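Grurkeck Hand-Held Gripper Kit, Second Version
Reviewed Sun 28 April

I've had the Grurkeck kit at home long enough to have opinions, so let me get them down before I have to hand it over to the next person on the list (hi, Itziar, it's coming, I promise).

If you've been reading these pages for a while you know I collect household demonstrations for robot training. Folding, sorting, putting away, all the boring stuff. I used the Odovwood gripper all last October and my wrist still hasn't forgiven me. So when Grurkeck offered a loan of their new kit I said yes before I'd read to the end of the email!

What you get: the gripper itself, two sets of finger pads, a charger, a padded case, and a card with the setup steps. The card is fine. The app is less fine, and I'll get to that.

The first thing I noticed was the grip. You squeeze, the fingers close, you let go, they open, and there's hardly any slack in between. With the Odovwood I was always squeezing a little harder than I meant to and bunching up whatever I was holding. With this one I could take hold of a sleeve and bring it across without dragging the rest of the sweater along (mostly). I did 8 long sessions of laundry over the loan and by the third I'd stopped thinking about my hand.

Knits are where I'd expected trouble. Thick cables don't want to lie flat, they spring back, and a lot of grippers either slide off the ribbing or pinch so hard they leave a mark. The standard pads held on fine. I tried the softer pads too and went back to the standard ones after one evening, they felt mushy to me. Itziar Prieto had the kit before me for a week and she swears by the soft ones, so try both and don't listen to either of us.

Weight is okay. Not great, okay. I can go for a good while on the bed, where I'm leaning over and my elbow is tucked in, but high shelves are another story and I had to take breaks. If you have small hands, ask for the short handle when you order. I didn't know there was one until I'd already sent in my notes, and I'm a bit grumpy about it.

Battery: I got two hours out of a charge every time, and the light on the side turns amber well before it quits. Charging is slow. I ended up plugging it in over lunch and doing my file naming then, which I hate doing anyway, so fine.

Now the app. It pairs quickly, but it asks you to name the task before each take, and the list is buried in a menu. I did 6 takes labeled "kitchen" before I noticed. Kitchen! I was folding sweaters. You can fix labels afterward on the computer, one at a time, and I would love it if somebody at Grurkeck gave us a way to change a whole batch. Their support person was quick and nice about it and said the request was already on their list.

The Stevens kit is cheaper and lighter, and if you only do hard things like cups and boxes I'd still point you there. For clothes and bedding I'd pick this one. Grekport has it in stock with the case included, and they rent by the week too, so you can find out whether your wrist agrees with mine. They say the fingers are good for 1000 hours before the pins need replacing. I'm nowhere near that, so ask me again next year. 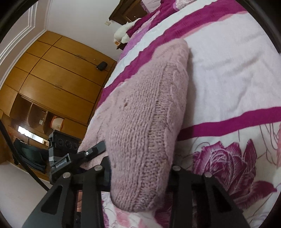

One more thing before I pack it up: order a spare set of the standard pads along with the kit. Mine picked up lint from day one, and it's much nicer to swap in a clean pair halfway through a pile of sweaters than to stop and pick fuzz out with tweezers. I've put my spare set in the side pocket of the case, Itziar, under the charger.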